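Kitchen cleaning tips I have stopped believing

Posted February 14, 2021

Every list of cleaning tips copies the list before it. I have a shelf of the books, including one that promises 1001 household secrets, and I would guess half of them are the same lemon. Over the winter I went through the ones people keep sending me. My notes follow, in no special order.

Baking soda and vinegar together. It fizzes, and people like fizz. What you have left afterward is mostly salty water. Use the soda as a dry scrub on a stuck pan, or use the vinegar on the kettle, and keep them apart. The one place I still mix them is a slow sink drain, and even there I suspect the kettle of hot water at the end does the work.

Lemon on a cutting board. Smells nice for an hour. Onion comes back by supper. Dish soap, hot water, stand the board on its edge to dry. If it still smells, rub in coarse salt, leave it overnight and brush it off.

Coffee grounds in the fridge. I had a bowl in there for most of May. The fridge smelled of coffee and of whatever else was in it. Find the thing that smells and throw it out.

White tabletops. I was told toothpaste, then hairspray, then a paste called Drolen that costs more than lunch. For tea rings I put down a cloth wrung out in warm water with a drop of dish soap, wait ten minutes and wipe. Toothpaste is an abrasive and will dull a glossy top, so if you must try it, try it on the underside first.

Newspaper for windows. Maybe it worked with the old inks. Mine left gray thumbprints on the frame. An old cotton pillowcase does better.

Magic sponges. They do work, I'll give them that. They work by sanding. Keep them off anything shiny.

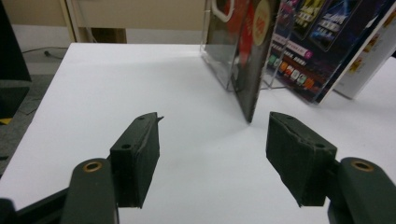
A reader wrote in about the tabletop advice to say that ten minutes did nothing for her tea rings, and that she had to mix 2 spoons of baking soda with a little water and leave it on for half an hour. Fair enough. Her rings had been there since before Christmas and mine hadn't. She also swears by Bakent spray for grease. I bought the 500 ml bottle and couldn't tell it from dish soap, though it does smell better.

Wipe the soda off with a second damp cloth or it dries to a white film, which on a white table you only notice when your sleeve picks it up.

Next up is silver and the foil trick, once I find the good spoons.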